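Muvgate Canvas High-Tops: Four Months of Wearing Them to Death
Posted 03/11/2025

I have owned black canvas high-tops pretty much without a break since eighth grade, so when I tell you I'm picky about them, please picture a person who has returned three pairs of the same shoe because the tongue slid sideways. The Muvgate pair came to me by way of a sale email I should have deleted. I'd been eyeing the Uzor ones (too narrow, a friend's verdict and then mine) and I was this close to just rebuying my old Altovis pair, which I loved right up until the sole split across the ball of the foot in the rain. The Muvgates were 12 bucks cheaper. So that's the level of scientific method we're working with!

Out of the box they were stiff. Not painful, but I could feel the collar every time I went down stairs, and the first week I wore thick socks and complained to anyone who'd listen. By the second week the canvas had given in around the ankle and I stopped thinking about it. If you've broken in any canvas shoe before, you know the drill. Wear them around the house while you do dishes, then do a grocery run, and don't take them on a vacation where you'll be walking all day until they've had at least ten days with you.

Sizing: I'm a women's 8.5 in nearly everything and the 8.5 fit. There's a little extra room in the toe, which I like, but if you have narrow feet you may want to go down half a size. My heel doesn't slip as long as I lace them all the way. When I get lazy and skip the top holes, it slips. My fault, not the shoe's.

The sole is thin. I mean, it's a canvas sneaker, they're all thin, but this one has less bounce than my Altovis pair did. I put in a set of Mevora insoles after the first month (the medium ones, the soft ones squish flat) and that fixed it for me. They take up a bit of that extra toe room, so keep that in mind before you size down and then buy insoles and then blame me. 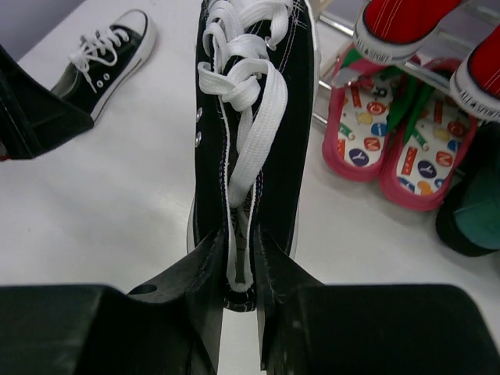
The laces are my one real gripe, and I'll try to keep it short. They're flat and white and much too long for the shoe. I don't know who they were measured for. Leave a high-top undone and you get one great big loop of lace hanging way down the front, and tied up it's a double knot or you're stepping on it by lunch. Flat laces also get that grubby gray look faster than round ones do, at least on me. What does make up for it is the hardware. The eyelets are proper little silver metal rings, the laces run through them without snagging, and after all this time mine are still shiny and none of them have worked loose. On my old pair two had popped out by this point and the canvas was starting to fray in the holes.

The stitching is white on black, so you'd see any wobble right away, and I went looking for wobbles. The lines along the seams are fine and even. I found a loose thread inside the left shoe near the heel and snipped it with nail scissors, and it hasn't come back. The canvas has creased where my foot bends, same as any pair, and I kind of like them better that way. Brand-new black canvas always looks to me like somebody's school uniform.

Now, the low-tops. Muvgate does those too, in the same black with the white sole and the white toe cap, and I went back for a pair in January because I'd decided I needed something for summer (in January, yes, I know). The break-in was way easier with no collar to fight. They're the ones I leave tied and just shove my feet into, and the heel is holding up okay to that kind of abuse so far. If you're on the fence between the two, get the low-tops for errands and the high-tops for jeans and cold mornings. Or be like me and get both and hide the receipt.

Cleaning is easy enough. For the white rubber I use an old toothbrush and a dab of dish soap, and a melamine sponge on the stubborn scuffs. The canvas gets a damp cloth and that's all. I did run the laces through the washer in a mesh bag and they came out respectable, if not white white. I have not put the shoes themselves in the machine and I'm not going to, so don't ask me how that goes.

Rain: no. They soak straight through, and they took a day and a half to dry stuffed with newspaper. The soles grip fine on a wet sidewalk, though I'd watch it on painted crosswalks and on that shiny tile they put in every pharmacy entrance.

I'd give the high-tops 4 stars out of five and the low-tops maybe a half star more. The missing star is for the laces. I've got a shorter pair in the mail and I'll update this when I've worn them for a couple of weeks.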